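# Unit 7: Disinfection in Small Water Systems

Course handout, Operator Certification Program. Instructor: Jean Semple. Laboratory sessions: Firdevs Ersoy.

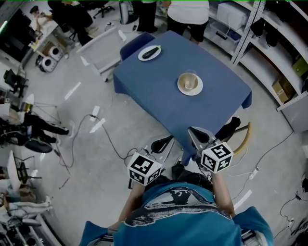
## Purpose of the unit

Trainees will learn to set, monitor and record a chlorine dose for a groundwater supply. Unit 6 (pumps and metering) is assumed.

## Key terms

- **Dose:** the amount of chlorine added, in milligrams per liter.
- **Demand:** the portion used up by iron, ammonia, organic matter and other substances in the water.
- **Residual:** what remains after demand has been met. Dose equals demand plus residual.
- **Contact time:** the period the water spends with the disinfectant before it reaches the first customer.

## Worked problem

The Anghel well delivers 110 gallons per minute to a contact tank with a usable volume of 1,430 gallons. Dividing volume by flow gives a theoretical detention time of 13 minutes. This figure must be multiplied by the baffling factor of the tank — an unbaffled tank with a single inlet and outlet performs far below its theoretical value.

Repeat the calculation for the Muta well, which delivers 127 gallons per minute to a tank of the same size. Show all units.

## Sampling procedure

1. Run the tap until the temperature is steady.
2. Rinse the sample cell with the water to be tested.
3. Zero the meter with an untreated sample.
4. Add the reagent for free chlorine and read within the time stated on the packet.
5. Enter the result, location and time in the log.

## Assignment

Read Chapter 13 of the course manual. Completed worksheets are due at the November laboratory session.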